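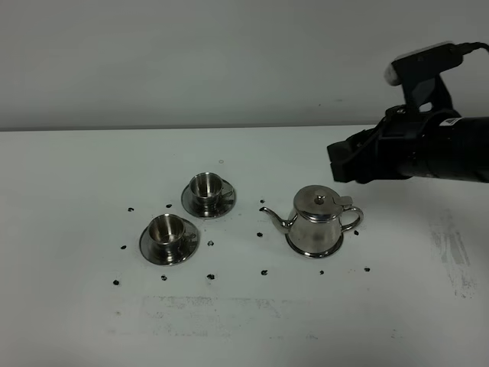
Photo: Vasanthi Menon

Wednesday, October 15, 2025

Tea rooms at Kestomport station to reopen after refit

The tea rooms on platform one at Kestomport station will reopen in November, more than two years after they shut when rainwater came through the roof.

The lease has been taken by Brullmont, a catering firm that already runs cafes at two garden centres outside the town. It signed a ten-year agreement with the station's owners last week and has put up a notice in the window asking for staff.

The new tea rooms will seat 62 people, slightly fewer than before. Part of the old dining area has been given over to an accessible toilet and a wider entrance from the platform. The side door on to Dunleavy Road, bricked up in the 1980s, has been opened again so that people without a rail ticket can come in from the street.

Tharun Kamath, who will manage the tea rooms for Brullmont, said most of the work had gone on things customers would not see.

"The roof was the big job," he said. "Once that was off we found the wiring had to come out as well, and then the floor at the kitchen end. We had hoped to be open for the summer, and I know people have been asking."

The tea rooms closed after a weekend of heavy rain brought down part of the ceiling above the counter. Temporary repairs were made that winter, but the building stayed locked while the owners looked for a tenant willing to share the cost of a full refit. One earlier deal, with a bakery, fell through in the spring of last year.

A petition calling for the rooms to be brought back into use gathered 3474 signatures, most of them collected on paper at the station and in the library. It was handed to the station's owners last autumn.

Passengers have had to make do with a vending machine in the ticket hall and, on weekday mornings, a coffee van in the car park. Mr Kamath said the van's owner had been offered a job in the new kitchen and had not yet made up her mind.

Opening hours will be 6.30am to 7pm from Monday to Saturday and 9am to 4pm on Sundays. Tea will be served by the pot at the tables, with takeaway cups at a separate hatch for people catching trains. The menu is still being settled, although Mr Kamath said there would be hot breakfasts until 11am, soup at lunchtime and a daily cake. A pot of tea for one will cost £2.80.

Some of the original fittings have been kept. The long counter has been stripped and put back in its old place, and the clock above it is being mended by a firm in the next county. The green wall tiles could not be saved at the kitchen end – too many had come away with the plaster – so the best of them have been moved to the wall facing the platform, where they can be seen from the trains.

Heating will come from new electric radiators supplied by Flamix. The open fireplace stays but will not be lit.

The refit has not pleased everyone. At a public meeting in the spring, several residents said the rent was too high for an independent business to have stood a chance, and asked why the lease had not been advertised more widely. The owners said it had been listed for five months and that 4 bids had been received, two of them from outside the area.

Vasanthi Menon, who chairs the Kestomport Rail Users' Group, said her members were glad to have a date at last.

"There is nowhere warm to sit on that side of the station after the ticket hall shuts," she said. "If you miss the 5.40 you have an hour to wait, and in winter that is a long hour. We would have liked them to stay open later, and we will keep asking."

She said the group had also raised the state of the footbridge, which is the only way between the platforms for anyone arriving after the level crossing is locked at night. Repairs to the steps are due to begin in the new year.

The station is used by 2970 passengers on a normal weekday, according to figures given to the group in June. Numbers have been rising since the half-hourly service was brought back.

Brullmont is looking for two cooks and a number of part-time counter staff. Application forms can be picked up from the ticket office. Interviews will be held at the station over the next fortnight, and the opening day will be announced once the kitchen has had its hygiene inspection.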